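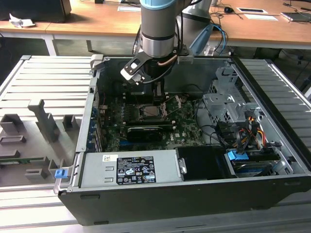
台式计算机主机拆检与清洁操作指引

适用范围

本指引适用于斯图蒙特(Stummont)设备管理处登记在册的塔式台式计算机,供各部门设备管理员及经授权的维护人员使用。笔记本电脑、一体机及机架式服务器不在此列,应另按相应规程办理。仍在供应商保修期内的主机,拆检前须取得设备管理处书面同意。

本指引所述内容包括断电、开箱、除尘、部件检查、处理器与散热器重新安装以及通电复核。更换主板、改动电源内部线路等作业不得由各部门自行实施。

一、作业前准备

(一)资料备份。拆检前应由使用人确认重要文件已备份至部门共享目录,并在登记表上签字。设有磁盘加密的主机,应同时确认恢复密钥可以正常调取。

(二)登记。记录主机资产编号、机箱外观状况、已连接的外部设备及各接口对应关系。接口较多的主机,宜在线缆上粘贴编号标签。

(三)工具与耗材。应备齐下列物品:

十字螺丝刀(中号、小号各一把)
防静电腕带
软毛刷及手动气吹
无绒布
浓度不低于九成的异丙醇
导热硅脂
塑料撬棒
分格螺丝盒
尼龙扎带

(四)场地。作业台面应平整、稳固、照明充足,周围不得放置饮品及其他液体。不得在地毯上作业。

二、断电与开箱

1. 通过操作系统正常关机,关闭机箱背部的电源开关(如有),拔除电源线。
2. 拔除其余外接线缆。按住开机键数秒,释放残余电荷,随后静置,再行开箱。
3. 佩戴防静电腕带,并将夹头接至机箱未喷漆的金属部位。
4. 将主机侧向平放,使可拆卸的侧板朝上。
5. 松开侧板固定螺丝或按压释放钮,将侧板取下。不同型号的开启方式不一,遇阻力时应查阅产品手册,严禁强行撬动。

主机平放后,主板朝上,便于目视检查处理器插座、扩展插槽及硬盘仓,也可避免较重的扩展卡在拆卸时下坠。

三、除尘

除尘应自上而下、由内向外进行。先以软毛刷轻扫主板表面,再以气吹清理插槽、散热片缝隙及硬盘架的通风孔。清理风扇时须用手指或撬棒固定扇叶,防止其空转。

电源单元只可清理外壳及通风口,任何情况下不得拆开。电源内部电容在断电后仍可能存有危险电压。电源上的规格标签及警示标识应保持完整,不得撕除、涂改或遮盖。

清理过程中不得用口吹气,不得使用家用吸尘器直接接触电路板。

四、部件检查

(一)线缆。逐一检查电源线束及SATA接头是否松动,绝缘层有无破损、变色。线束不得压在风扇或散热片上,必要时以扎带归拢,扎带多余部分应剪平。

(二)扩展卡。检查显卡是否完全插入插槽,尾端挡板是否固定到位。需要取出时,先松开挡板固定件和插槽末端卡扣,双手持卡缘,垂直于主板平稳提起。空置的扩展位应装有挡板,以维持机箱内正常风道。

(三)硬盘。检查硬盘在仓位内是否稳固。采用塑料卡扣或托架的机型,应确认卡扣已锁紧。硬盘标签上的型号与序列号须与资产登记一致,不一致的应立即停止作业并报告。

(四)主板。检查电容有无鼓胀、漏液,线路有无烧灼痕迹,板载电池是否松脱。发现上述情形的,不得继续通电,应填写故障单送修。

五、处理器与散热器

本节作业仅限持有内部维护资格的人员实施。主机温度正常、无异常降频或自动关机现象的,不必拆卸散热器。

1. 断开散热器风扇接头,按对角顺序逐步松开固定螺丝。
2. 轻微旋转散热器,待旧硅脂松脱后再向上提起。不得直接猛力拔起,以免带出处理器。
3. 以无绒布蘸取少量异丙醇,擦净散热器底面及处理器顶盖上的旧硅脂,待其完全挥发。
4. 需要取出处理器时,先将插座旁的金属压杆向下轻压并向外侧拨开,再向上抬起至完全打开位置,随后打开压盖(视插座类型而定)。手持处理器两侧边缘垂直取放,不得触碰触点或针脚。
5. 重新放入处理器时,须对准缺口或三角标记。处理器应依靠自身重量平稳落入插座,未落平时不得下压。确认就位后,合上压盖,放下压杆并扣牢。
6. 在顶盖中央涂抹米粒大小的导热硅脂,垂直放下散热器,按对角顺序分次拧紧螺丝,并重新接上风扇接头。

压杆抬起期间,插座处于开放状态,极易受损。此时不得在其上方传递工具或拆装其他部件;作业中断的,应先合上压盖,或加装插座保护盖。

六、复原与通电复核

1. 对照登记表核对螺丝数量,确认机箱内无遗留螺丝、扎带碎屑或工具。
2. 确认各线缆接头均已插紧,装回侧板,将主机恢复直立。
3. 接通电源、显示器及键盘,开机进入固件设置界面,核对处理器、内存及硬盘识别情况。
4. 进入操作系统后连续运行14分钟,观察风扇声响及温度读数。出现异常噪声、异味或自动重启的,应立即断电。
5. 复核无误后,由维护人员与使用人共同在登记表上签字。

七、常见情形处理

开机后无显示:断电后重新检查显卡与内存是否插紧,并确认显示器线缆接在正确的接口上。

风扇不转:检查风扇接头及是否有线缆卡住扇叶。

硬盘未识别:检查数据线与供电线两端,更换接口后仍未识别的,送设备管理处检测。

时间重置:多为板载电池电量不足,可申领同规格电池更换。

八、记录与咨询

拆检登记表应于作业完成后交设备管理处存档,各部门自留副本一份。每次申领耗材,单个部门的导热硅脂用量最多100克,超出部分须另行说明用途。

本指引由奥里西娅·赫纳蒂克(Orysia Hnatiuk)编写,热尔瓦西奥·卡马戈(Gervásio Camargo)审核。咨询及故障报修请拨内线315,或前往克利夫赛德(Clivside)楼设备管理处窗口办理。11月起,登记表改用新版格式,旧版表格不再受理。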